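3.2 Equipment planning and budget

We planned purchases around the hand-held grippers and left the robot arms for later. A pair of grippers can be put to work at any table, while an arm needs a fixed mount and a trained operator. Gert Nkosi drew up the first list in April, with 35 grippers for the Hamusden site and spare pads for each. Ruxandra Tudose later raised this to 40 so that broken units could be swapped without stopping a session.

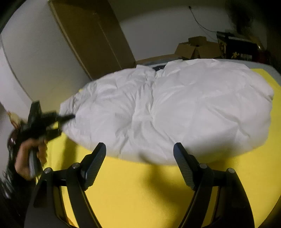 Figure 4. Two hand-held grippers at a large white fabric item on a yellow work surface.

Large soft items had the strongest effect on the budget. They call for two grippers at once, and so we ordered in pairs. They also take up most of a table, and the first tables we priced were too narrow – we moved to a wider model before ordering. Pads were treated as a supply item. We set the replacement point at 1,000 grasps per pad and kept 200 pads in stock.

Quotes came from Stenus and Bener. The Stenus unit cost more, but its pads could be changed on site, and the Bener unit had to be sent back for the same job. We chose Stenus. Arm purchases for the Lungu site were put off to the next budget year and are not included in the totals below.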